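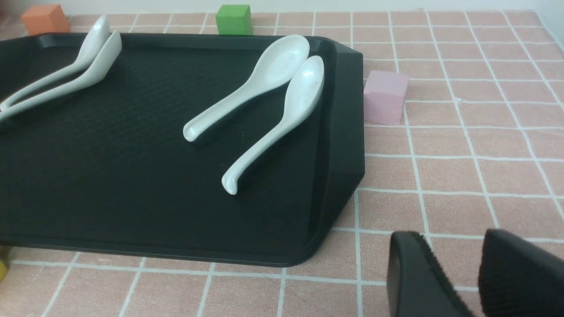

Wrist view, spoon task, Tenside bench, June open day

Print this message
E-mail this message to a friend

Re: [handling] Notes from the Tenside open day?

Ladi Ekpo wrote:
> Did anyone from Turnton get to the Tenside demo? We are weighing
> a wrist camera against a fixed overhead one for the tableware cell
> and I would like to know what theirs can see at close range.
> Also, do the colored cubes on the bench do anything, or are they
> left over from another task?

I was there for the afternoon session. Answers in order.

The camera sits close to the gripper, so both fingertips stay in view at the lower right. With the tray filling most of the image you still get all four spoons, the two pairs clearly apart. White ceramic on a near-black tray is about as easy as contrast gets. The glaze does throw soft highlights in the bowls, and the rim of the tray picks up some gray along its top edge. I would not assume the same result on a steel tray.

The hard part is the pairing. On the left the two handles overlap and leave a long narrow gap between them, which a simple outline finder will happily read as one object. They said their segmentation was trained on 700 labeled views and that overlapping handles were still the main source of bad grasps. The spoon with its bowl against the right rim is a different problem: there is no room for a finger on that side, so the planner has to go for the handle.

Cubes: I asked. They are distractors, put down outside the tray and moved between runs. The planner is supposed to ignore anything beyond the rim. The pink one is the useful test, being close to the tile color and right up next to the tray.

Cycle time was quoted as about 5 seconds per spoon. I did not time it. Pad life was given as 200 hours before replacement, no test report offered. The Terkton people asked for one and were told to write in.

For your cell I would keep the overhead camera for finding the tray and add the wrist one for the last stretch – the fingers take up a fair part of the lower right corner, and you will want to mask them. Okonkwo has the mounting drawings if you need hole spacing.

Does your tray have a textured floor? Theirs is finely dimpled, and I forgot to ask whether that affects the depth reading.

Print | E-mail | Reply to list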